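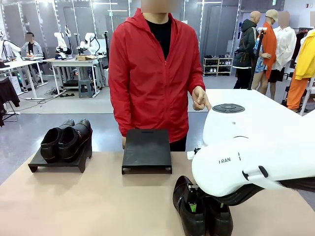 Fig. 4. One stand with its pair on, one stand still waiting, more shoes to the front of the table.

4. Putting the shoes on the stands

By now you should have your stands out of the box, feet on, and wiped down (that was section 3, go back if you skipped it, I'll wait). This is the part I enjoy most! You have a table, you have a few Kamby tilted stands, you have shoes, and by the end of it you have something that looks like a shop.

I'm writing this for the people setting up the spring table at Carneck, but it works for any low stand with a slope to it. If you've got the flat Trindari blocks instead, jump to section 6, because the spacing is different and you'll only get annoyed with me.

What you need within reach

The stands, feet already fitted
The shoes, in pairs, laces or zippers closed
A dry soft cloth
A tape measure
Your cover sheet, if your table gets one

4.1 Setting out the stands

1. Lay the cover sheet first and smooth it from the middle out toward the ends. I like a plain pale one under black stands and dark shoes, so you can see the outline of everything from across the room.

2. Put all the stands on the table empty, before you touch a single shoe. I know it's tempting to finish one and move on to the next. I used to do that, and I spent half of every April shuffling loaded stands sideways an inch at a time.

3. Turn each stand so the low edge faces the customer. On the Kamby the slot is near the back edge, so if you find the slot under the toes you've got it the wrong way around. (Easy to do when you're working from behind the table.)

4. Measure 50 cm from the center of one stand to the center of the next. Boots want more than that. Ballet flats can manage with less, but please keep one table to one spacing.

5. Press lightly on each corner. If the stand rocks, a foot isn't all the way in, or there's a wrinkle in the sheet under it.

Note: Replacement feet are part 623 and they come in a little bag with no label on it whatsoever. Write on the bag when you get it. The whole stand is part 1123, if you've lost more than feet.

4.2 Getting the shoes ready

6. Bring the pairs to the front of the table and stand them on their soles. Check that you've got a left and a right, and that they're the same size. Look at the insole or the size stamp for this and not the box lid, boxes get swapped all day long.

7. Take out the tissue, the card and any little packets. If the shoe goes floppy without its stuffing, put a bit of tissue back in the toe where it won't show.

8. Close the zippers all the way. A zipper hanging half open makes a new shoe look like somebody has been walking around in it.

9. Go over the leather with the dry cloth, toes first, then the heels. Polished black leather shows every thumbprint, and you'll be leaving a few more in the next step, so don't go overboard yet.

Caution: No Huttunen cream or any other polish at the display table, please. It gets onto the cover sheet and then onto the next pair, and the smell hangs around. Do the polishing on the back bench the day before.

4.3 Placing the pair

10. Lift each shoe by the back of the opening, or hold it from inside the collar if the outside is very shiny. One shoe at a time if you're new to this. Two at once if you're feeling brave and the soles aren't too chunky.

11. Set the first shoe down with its whole sole on the slope, toe pointing down toward the low edge. Let it settle before you let go.

12. Set the second one close beside it. You can line them up dead level or slide one back a touch so people see a bit of the side. I go for the slid-back version with anything that has a zipper or a nice seam, and dead level for plain slip-ons.

13. Walk around to the customer's side and look. Then crouch a little and look again! Most people see the table from a few steps off, and a pair that seems straight from behind can be splayed like duck feet from out front.

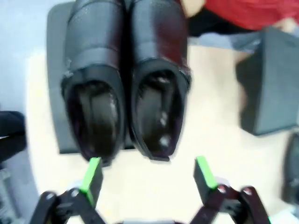
14. Check the heels while you're back on your own side. They should both be sitting on the stand with a bit of margin left under them, and the two shoes should be snug enough that you can't get a finger between. If one heel is hanging over the back, move the pair forward together, hands on both shoes, and look at the toes again afterward.

15. Look for scuffs now that the light is hitting the leather at an angle. Small ones across the top of the foot are very common and they mostly come from the box. A light rub with the cloth will do for many of them. If it doesn't shift, swap the pair out and put it on the back bench.

16. Check the color match in daylight if you can. Very dark brown or burgundy and black can look like twins under ceiling lights, and I have sent out a table with an odd pair on it more than once.

Caution: Don't drag a loaded stand by its slot. The shoes will slide, and the feet will pull the cover sheet along with them. Take the shoes off, move the stand, put the shoes back.

Note: The stands are meant for one pair each, with a limit of 2000 g. Ordinary leather shoes are fine. Heavy work boots go straight on the table or on the floor plinth.

17. Repeat steps 10 to 16 for the rest of the stands, then give everything one last wipe and put the price cards out. Cards are in section 5.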